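Kitchen Counter Teleoperation: Gallery

Vakodstead is a simulated kitchen counter that we use to record people driving a robot arm by remote control. The operator sits at a desk in our Plano office with a hand controller and two monitors. Moving the controller moves the arm, and squeezing the trigger closes the gripper. What the operator does is saved as a demonstration, and the demonstrations are later used to train a policy that tries the same task alone.

The task in this gallery is pick and place with an apple. The operator reaches for it, closes the fingers, lifts, and sets it down at a spot named on the task card. The other objects on the counter change from one layout to the next. They are there to get in the way, and operators are asked not to touch them.

We have kept 1132 demonstrations of the apple task so far. Most were recorded in June by Yutong Jiang, who also wrote the instructions the other operators follow.

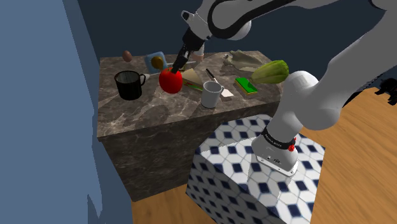

Gripper closed on the apple, next to the sandwich. Operator's task: pick up the apple.

Notes on driving the arm

New operators get 35 practice runs before anything is saved. The first few are usually slow. People tend to steer the wrist and the arm at the same time, and the gripper comes in at an angle and pushes the apple away. Yutong's instructions say to stop above the object, turn the wrist until the fingers point down, and then lower straight onto it.

Depth is the hard part. On a flat monitor it is difficult to judge how far the fingers are from the counter, and several operators watch the shadow for this. We tried a headset for a short time and went back to the monitors. The headset gave better depth, but people got tired and wanted to stop early.

Round objects need a centered grip. If the fingers close too high, the apple drops out on the lift. Those runs are marked as failed and stored in a separate folder. We do not delete them.

We also tried guiding by hand, using a small leader arm clamped to the desk. The operator holds it and moves it, and the simulated arm copies the joints. It takes less practice than the controller and gives smoother paths. The clamp works loose if it is not tightened every morning.
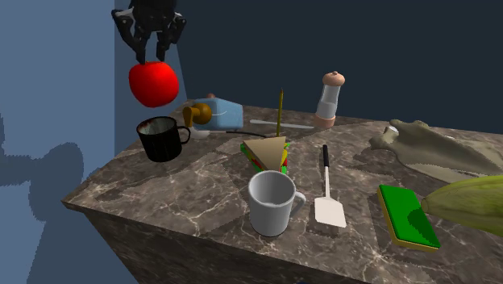
Page last changed: 3 December 2024

The apple in the gripper, over a far corner of the counter. The toaster and the black mug are the nearest things to steer around on this side, and the sandwich has a toothpick standing up in it. Operators are told to keep the apple higher than anything on the counter while they carry it, even if the path is longer.

How the recordings are stored

Each demonstration holds the joint positions, the gripper opening, the controller input and the camera views. Runs are grouped by layout and saved in sets of 1000. The first set is named Jatis and the second, still being filled, is named Pangaribuan. The names have no meaning beyond telling the sets apart.

A run is checked by a second person before it goes into a set. The checker looks for long pauses, contact with other objects, and lifts where the apple slips. Pauses at the start are trimmed. Pauses in the middle are left in.

Next on the list are the mugs, to be picked up by the handle. There are 6 layouts planned, and the instructions for that task are being written now.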